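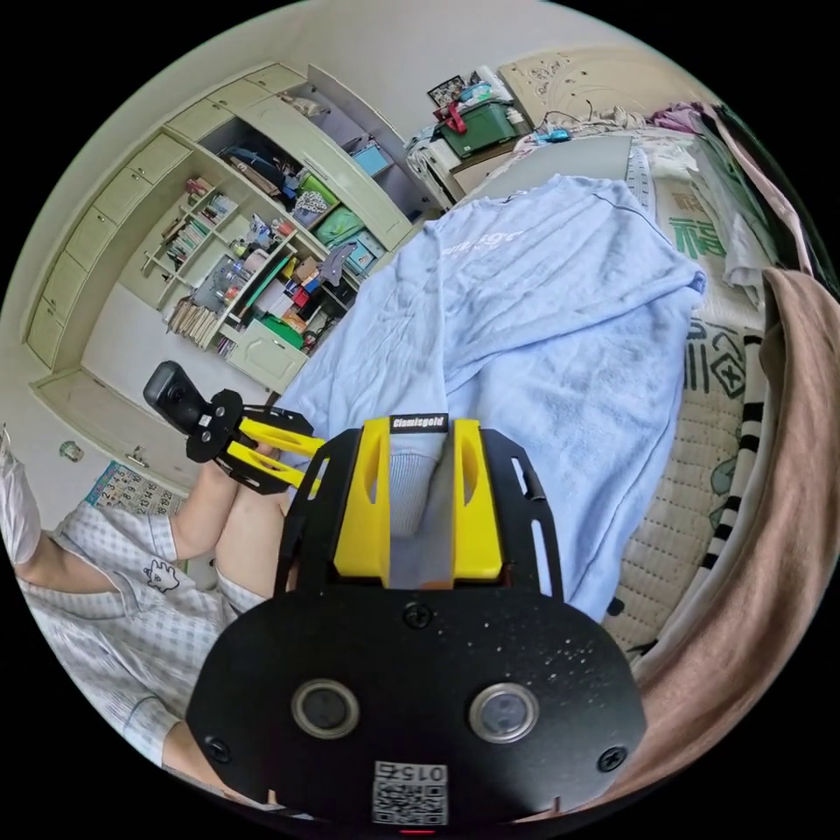 BREMORA OPENS SOCK AND SMALLS SORTING SERVICE FOR BUSY HOUSEHOLDS

For immediate release – February

Bremora, the home tidying firm, has today launched Skunora, a pairing, folding and putting-away service for socks and other small laundry. Bookings open at 7 in the morning. Two towns to start with, Nandano and the villages on its north side counted as one, and the old harbour district as the other. More to follow if the vans hold up.

The idea is simple enough. Most homes have a pile. Grey socks, odd socks, a knitted thing that might be a sock or might be a wrist warmer, all of it on the end of a bed or pushed into the bottom of a cupboard until someone needs a pair in a hurry. Skunora takes the pile, sorts it, pairs what can be paired and puts it away where the household wants it.

Visits last 2 hours. One price whatever the size of the pile, with the second visit in the same month at half rate. Customers can stay in their pyjamas. Plenty did during the trial and the sorters would rather people were comfortable than rushing round beforehand trying to make the place look nice.

The trial ran over the winter in 234 homes. Flats mostly, a few terraces, one narrowboat. Bremora asked each household to leave its cupboards exactly as they were, shelves full, drawers jammed, so the sorters could see how people really store things. Open shelving came up again and again as the trouble spot. Doors and drawers hide a muddle, open shelves collect one, and small items of clothing end up in between books, chargers, hats and last year's post.

From the trial, Bremora has drawn up a short method which it is giving away free with the launch:

Sort by colour first, then by knit. Greys are the hardest so leave them till last and do them in daylight.

Hold each sock up by the cuff and let it hang. Length shows up straight away and half the false pairs are caught at this point.

Fold flat, do not ball. Balled cuffs go slack and the pair takes up twice the room in the drawer.

Give singles one bag and one month. After that they go for rags or to the textile bank.

One drawer per person, at a hieght they can reach without bending. Children's lowest.

Keep the open shelves for things you use every day. Anything soft goes behind a door.

Pairs are held together with a paper band made for Skunora by Tóth, the stationery printer. It tears off by hand and goes in the paper recycling. No plastic clips, which got lost in the trial and turned up in washing machine filters. Tóth will also supply the drawer labels, plain white, with a pencil-friendly finish so they can be rubbed out when a child grows or a lodger moves on.

Built-in cupboards get their own option. Many older homes in the Nandano area have a full wall of them, painted, with small handles and drawers that stick, and customers told us the job they dreaded was emptying one out. Skunora will do a single built-in unit as an add-on to a normal visit. Everything out, shelves wiped, everything back in by use. Drawer runners waxed if needed. We do not paint, and we do not move fitted furniture.

What is not covered – ironing, washing, mending, shoes. Bremora may look at mending later in the year, there was alot of interest in darning from trial households, but nothing has been decided.

Prices and booking

A standard visit is 454 krona for new customers through the launch period. The built-in cupboard add-on is priced on the phone after a quick chat about size. Payment on the day, card or transfer. Cancel free of charge up to the evening before.

Booking is by phone or through the Skunora page on the Bremora website. Morning slots go fastest so please give a second choice.

Notes to editors

Bremora tidies homes, small offices and shop stockrooms. Skunora is a trading name of Bremora. Copies of the folding method and samples of the Tóth paper band can be sent by post on request – please include a full delivery address and your deadline.

Press enquiries to the Bremora press desk, weekday office hours.

ENDS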